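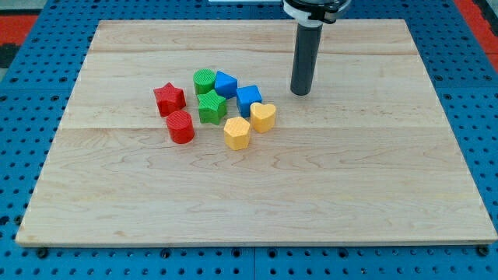
Hardwood board and blocks on the pegboard table, rod tool fitted

Pushing rod drags on one side of the board but floats on the other

Posted by Prapai Yensuk
June 7, 2024

I look after a small tabletop arm that pushes shape blocks around on a wooden board. The tool is a plain straight rod in a clamp collar, pointing down. The board is bolted to a perforated table.

I set the rod height on the left side of the board where I normally park the blocks, using a sheet of card as a feeler. It slides under the tip with a light drag. When I send the arm to the right side at the same commanded Z, the card is pinched tight and the rod leaves a faint line on the wood. Toward the back right corner it is worse. The arm does not fault, but the joint effort readings climb and small blocks like the cylinders get knocked sideways when the rod chatters.

Things I have tried so far:

Restarted the controller and homed the arm again. No change.

Raised the working height until the right side was clear. Now the rod rides too high on the left and catches only the top of the blocks, so the star shapes tip over when pushed.

Checked that the rod was not bent by rolling it on a flat plate. It rolled fine.

The controller is a Pikport with the stock firmware. The board was taken off in May to be sanded and oiled and then put back. I can't say if the problem was there before, as we were only using the left half then. The job runs 720 pushes between checks and I would like it to get through that without someone standing next to it.

Should I be shimming the board, or is this something I fix in software?

Jui-lin Kuo replied:

Start with the board. Sanding by hand almost never leaves it even, and wood that has been oiled on one face can cup. Glued-up planks do this more than people expect. You need to know what shape it is before you change any settings.

Lay a good straightedge across the planks, then along them, then corner to corner. Look for light under it. If it is cupped or twisted, no amount of shimming at the corners will make it right and you should flatten it or replace it.

If the board is flat but sits on a slope, shimming is fine. This is the order I would do it in:

1. Put the arm in hold and clear the blocks off.
2. Loosen the board bolts and lift the board. Clean the table under it. Sanding dust packs into the holes and makes little ridges around the rims. I have found a bead of dried glue under one of ours.
3. Check the seams between the table panels as well. If one panel stands higher than the next, a board that bridges the joint will rock on it.
4. Put the board back and tighten the bolts a bit at a time, going from one to the next. Pulling one corner down hard first will twist the board.
5. Touch off with the card at each corner and in the middle. Write down the Z at each point.
6. Shim the low side until the corners agree with each other, then set your working height from the highest point on the board.

One more thing – check the collar. If the rod can creep up in the clamp when it hits the high side, your left side reading will change every time and you will chase it all day. Put a pencil mark on the rod where it leaves the collar, run a batch, and look at the mark again.

Don't use the joint effort number to find the surface. It is too slow and you will mark the wood.

Thaweesak replied:

just do it in software. every controller has a plane offset. touch three points and save it. takes five minutes

Prapai Yensuk replied:

Thanks both. The straightedge showed no light in any direction, so the board itself is fine. There was a ridge of packed dust under the right side and one table panel was standing slightly proud of its neighbor. I cleaned it all out, loosened the panel, set it level and bolted everything down in turns like you said. One thin brass shim at the front left and the corners now agree as well as I can feel with the card.

The pencil mark had moved after the first batch. The clamp screw was tight but there was oil on the rod, I suppose from the board. I wiped the rod and the inside of the collar with alcohol and the mark has stayed put for 1,152 pushes.

Thaweesak, I did look for the plane offset. On this firmware it only applies to moves made in the tool frame and our pushes are written in the base frame. I may rewrite them later but there are 338 saved moves in the program and I don't want to touch them right now.

Jui-lin Kuo replied:

Good. Check the bolts again in a few days – the wood will settle under the heads. And oil both faces next time, with the board off the table, and let it cure before it goes back on.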